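Daswood Election Procedures List
Posted in August by the list office
Print this message | E-mail this message

Subject: Re: Certification calendar and late-arriving ballots

Members of the list,

The list office has received several requests for a written statement of how the revised canvass calendar applies to the two counties, Grastora and Kusetti, that share a ballot question this fall. The present message sets out the position as it now stands. It replaces the shorter note circulated in the spring.

Under the revised calendar, a county board has 21 days from the close of the polls to complete its canvass and forward a signed abstract of votes to the state office in Cowie. The period runs on calendar days. A mailed ballot that was postmarked by the close of the polls is included in the canvass if it reaches the county office before the board convenes. Ballots received after that point are logged, kept sealed and reported separately.

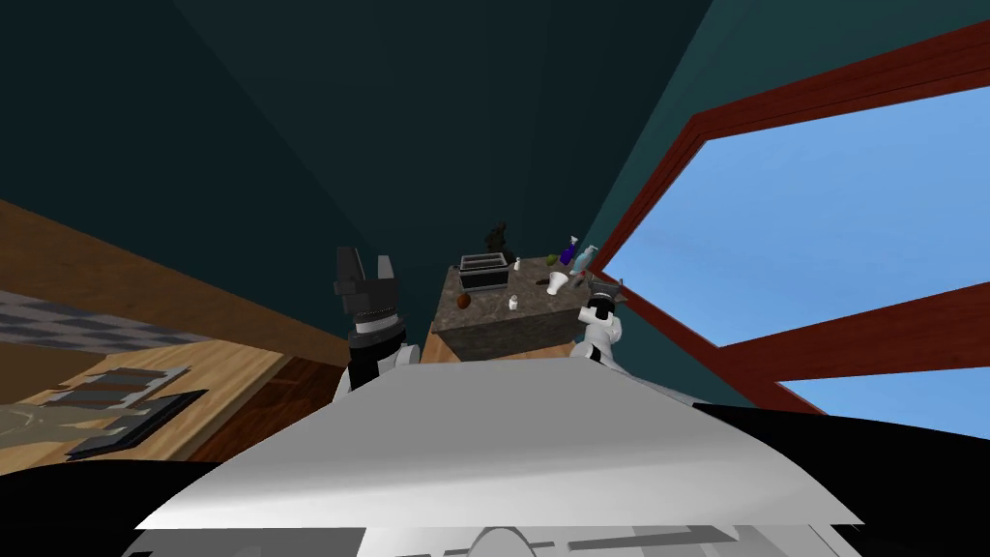 The Kusetti office wrote to the list as follows:

> We understand the 21-day period, but the rule does not say what
> happens when two counties share a question and only one of them
> has finished. Our board would be ready to sign well before
> Grastora. May we certify our own portion and send it on, or must
> both abstracts travel together? We would also like to know whether
> a recount request filed in one county stops the clock in the
> other. In the last cycle we were given two different answers by
> telephone and would prefer to have one in writing.

On the first question, each county certifies its own portion. The abstracts do not have to travel together, and a board that has finished its work should not hold its abstract to wait for a neighbor. The state office will combine the totals and declare the result on the shared question once both abstracts are in hand.

On the second question, a recount request stops the clock only in the county where it is filed. If the request covers precincts in both counties, it must be filed separately in each, with a separate deposit. The deposit is $300 for a request limited to a single precinct and $600 for a request covering a whole county. It is returned if the recount changes the outcome. 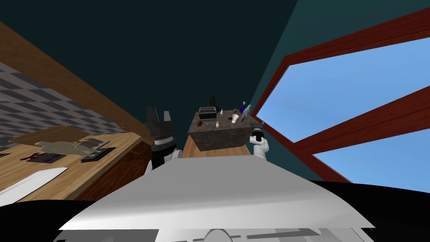
Kitchen counter with a speckled granite top, rendered view.

Offices are reminded that the form for requesting a recount has been renumbered. Form 914 is the only version that will be accepted. Requests on the earlier form will be sent back to the filer, and the filing date will be the date on which the correct form is received. County offices should remove the old form from their counters and web pages before early voting begins.

The following items should accompany each abstract:

1. The signed abstract itself, with every page initialed by the members of the board who were present.

2. The log of mailed ballots received after the board convened, including a statement that none were received, where that is the case.

3. A copy of the public notice of the canvass meeting, showing the place and time of posting.

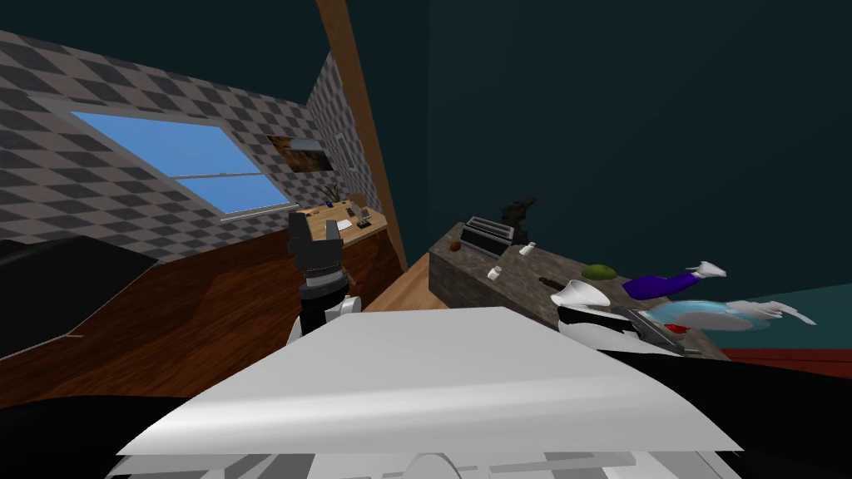 4. Any Form 914 received, with the county's date stamp, and a record of the deposit.

Abstracts may be delivered by hand or by courier. A scanned copy sent by e-mail is welcome as advance notice, but it does not satisfy the deadline. The receiving desk in Cowie closes at 5:00 p.m.

Further questions on the shared ballot question should be sent to the whole list so that both counties receive the same answer.

List Office
Daswood Election Procedures List

Contact the list office | Copyright Daswood Election Procedures List | Back to top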